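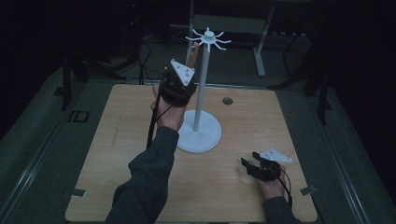 Search this site Enter keywords Go

Print this article | E-mail to a friend

The Return of the Shared Kitchen Table

January 30, 2022

Residents of Tirotach have gathered for a common midday meal on the last Sunday of the month since the old grain office was converted to public use. The meal has no sponsor and no formal membership. Guests bring a dish if they are able, and those who cannot are asked to help with the washing up. Attendance on an ordinary Sunday now stands at 96, which is the number of chairs the hall owns.

The practice is older than the hall. Parish accounts in the region mention harvest dinners held in barns, and the mill at Clisside kept a long table for its workers until the mill closed. What has changed is the purpose. The harvest dinner marked the end of a period of labor and was paid for by the employer. The present meal marks nothing in particular, and its cost is spread among the people who eat it.

Craig Mowat, who has studied rural households for much of his career, regards this as the most important difference. "An employer's dinner tells you where you stand," he said. "You are seated by rank, you are thanked, and you go home. A meal that people put on for themselves has to settle those matters in some other way, and it usually takes a few years of mild disagreement to do so."

In Tirotach, the disagreement concerned soup. For the first two winters the organizers served a single large pot, prepared in the hall kitchen from purchased ingredients. A number of regular guests felt that this discouraged home cooking, while others pointed out that the pot was the only dish certain to be hot at noon. The matter was resolved by keeping the soup and moving it to a side counter, where it remains.

The neighboring town of Dutlow has taken a different course. Its meal is held in the evening, places are reserved in advance, and each guest pays a fixed charge of 10 dollars. The menu is set a month ahead. Sheena Dunbar, who coordinates the Dutlow evenings, believes that the charge has made the event easier to attend for people who live alone. "Some of our guests do not cook, and they were embarrassed to arrive with something from a store," she said. "Once there was a price, they came."

Her view is supported by the reservation book. During its first year the Dutlow meal drew mostly families with young children. Single guests are now the larger group, and several travel from farms well outside the town. The reservation system has a cost of its own, however. Guests who decide late are turned away when the room is full, and Ms. Dunbar acknowledges that a few of them have not tried again.

Both towns have had to consider the question of equipment. Household dishes do not last long under heavy use, and restaurant ware is costly to buy new. Tirotach acquired its plates from a school that was replacing them, a purchase of 300 plates for less than the price of the shelving needed to hold them. The cups are another matter. They come from kitchen cupboards across the district, no two rows alike, and guests are known to look for the one they had the month before.

Mr. Mowat cautions against treating the shared meal as a remedy for the wider difficulties of small towns. The bus service between Clisside and Tirotach has been reduced, the nearest full grocery is a drive of around 6 miles, and younger residents continue to leave for work. A monthly dinner does not alter those facts. In his view, it gives people a regular occasion to discuss them, and some practical arrangements have followed. Two households in Clisside now share the cost of a chest freezer. A ride list for medical appointments, pinned near the coat hooks in the Tirotach hall, began as a conversation over dessert.

The two groups met for the first time last fall to compare their accounts. They found that the cost of food per guest was nearly the same, although one meal is paid for and the other is not. Heating was the largest expense for both. Dutlow's hall retains its original windows, and the evening hours require the boiler to run for most of the afternoon beforehand.

A joint meal is planned for February in Clisside, in the former mill dining room. Guests from Dutlow will reserve their seats in the usual manner. Guests from Tirotach have been asked to bring a dish, and the soup will be served from the side.

Print this article | E-mail to a friend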